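Jemesdale should keep its evening bus

The council's transport review was published in February, and the part most people noticed was the plan to end the number 7 bus after six in the evening. The saving is put at 52 thousand pounds a year. I think the plan is wrong and that councillors should vote it down when it comes back to them.

The case for the cut is easy to follow. Evening buses are quiet. On some runs the driver carries four or five people out to the Vendon estate and comes back with fewer. Sadao Yokoyama, who leads on transport, told the last meeting that the council can't go on paying for empty seats, and he is right that the money has to come from somewhere.

But the review only counts heads. It doesn't ask who the passengers are or what they'd do instead. A good share of them work late shifts at the Gresta warehouse, which finishes at nine. A taxi from there to Vendon costs 12 pounds. Do that five nights a week and you have lost a large part of a day's pay. The review offers these people one sentence, saying that "alternative arrangements may be available". It doesn't name any.

The count was also done badly. It ran for two weeks, and one of those was half-term, when the college was shut and the evening classes weren't on. I asked the transport office why those dates were picked and was told they were convenient for the contractor.

There is a pattern to this. The library went down to three days, then the advice desk on Han Street moved to phone only. Each time the numbers were low, and each time they had been low for a while because the hours had already been trimmed. If you run a bus every 90 minutes, people stop planning their lives around it, and then you can show that hardly anyone uses it. 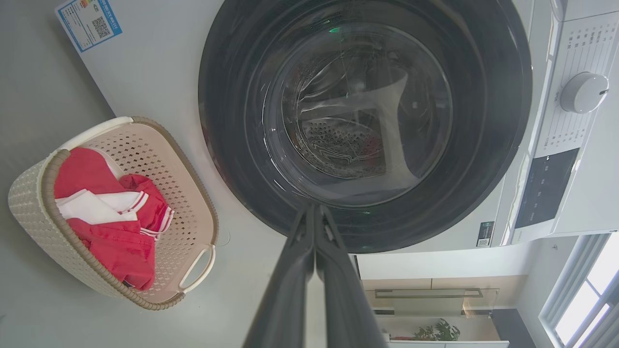 Soon-im Moon wrote to me after my last piece to say I was being unfair, and that the same money would pay for more daytime runs to the health centre, where the buses are full and older people stand. She would take that trade tomorrow. It's a reasonable point, but the review doesn't promise the money to daytime runs. It goes back into the general budget. If councillors want to make that swap they should write it down and put it to a vote.

Until they do, the evening service should stay as it is, with a proper count in term time.

Posted May 30, 2024

We use cookies to see which pages are read. By carrying on you accept this.

Contact | Copyright Jemesdale Comment | Back to top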